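Alva five-finger hands from Nirnamitz, 23 days in

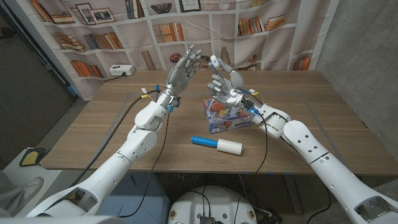
senthil_iyer
The Alva kit is sold as a pair of hands plus wrist adapters, a driver board and a teleop license. We mounted ours on arms we already had. Mechanical fit was fine. My complaint is cable routing. The adapters have no internal pass-through, so the wrist leads exit at the yellow connectors and hang free, down past the table edge. Small pinch grasps like the white piece in the right fingertips are what we bought it for, and in our log 364 of 600 attempts at that kind of grasp succeeded on default gains. Looking for numbers from other owners before I start tuning.

fimach_user
What are you counting as a success? Lift only, or lift and place?

senthil_iyer
Lift, carry over the box, release inside. A drop anywhere counts as a fail. Most of the fails are at release. The thumb opens late and the part goes off to one side.

h_osman
Late thumb is a known item on firmware from before May. The thumb runs on its own control loop and its default damping is too high. Lower it to 41 on the config page and leave the other fingers alone. Our release failures mostly went away.

fimach_user
I would not do that without watching the motor temperature. We lowered damping on ours and the thumb started to chatter against the index finger on hard parts. Went back to default and slowed the approach instead.

h_osman
Chatter means your contact threshold is too low. Separate setting.

fimach_user
Possibly. The manual does not mention any interaction between the two, and for this price it should.

gripless
Why not a parallel gripper? For small parts into a box you are paying for three fingers you don't use.

senthil_iyer
The same cell has to handle a lint roller and other things with handles. We had an Estness two-jaw on it before and it kept rotating the handle on pickup.

gripless
Soft jaw pads fix that. Still cheaper.

h_osman
Depends on the handle. On cables: get the short leads from Nirnamitz support, they are not listed in the store. Fix them to the forearm with a service loop at the elbow, and check full wrist roll before you tighten anything.

senthil_iyer
Ordered. Will try damping first, then threshold, same parts, and post both logs.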